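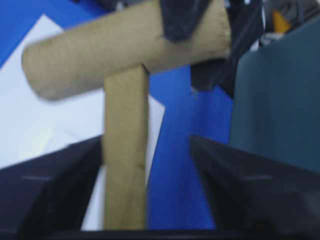

*The simple mallet shape: one piece across, one piece down.*

I bought a bed frame last April, and I bought it badly. It was a Stutberg, secondhand, listed as "easy to assemble," and it came in a stack of rails tied up with kitchen string. No instructions, no bag of bolts! I paid $172 and carried it up two flights in four trips, feeling pretty pleased with myself.

Then I looked up what a new one costs. It's $903 before delivery, and the fancier version with drawers is $1,278, so I stayed pleased for a good while after that, even with the rails leaning on the hallway wall and my mattress on the floor.

I've been furnishing my place in Fotden this way for a couple of years now, and I've picked up opinions. Drawers are where sellers fib the most (pull every one all the way out, and look at the bottoms). Chairs are nearly always a good deal. Sofas I won't touch unless I've sat in the seller's living room for ten minutes and had a proper sniff around.

Old joints are their own adventure. Mine were stubborn, and I started out thumping them with the heel of my hand, which I don't recommend. A few soft taps, moving from one side to the other, did far more than one big swing.

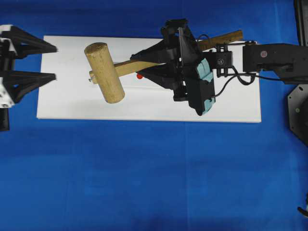 ## What I ask before I drive over

First, does it come apart? I once went all the way out to Bjarnason, the big used furniture barn off the highway, for a wardrobe that was glued solid and wider than my front door. I went home with a lamp.

Second, what's missing? People will tell you if you ask straight out — they just don't put it in the listing. My bed needed eight bolts, and I found them in a bin at the same barn for $30 less than the mail-order kit.

Third, I ask for the width, then measure my stairs again. The landing has won twice so far, and there's a dresser I've got my eye on for the spring.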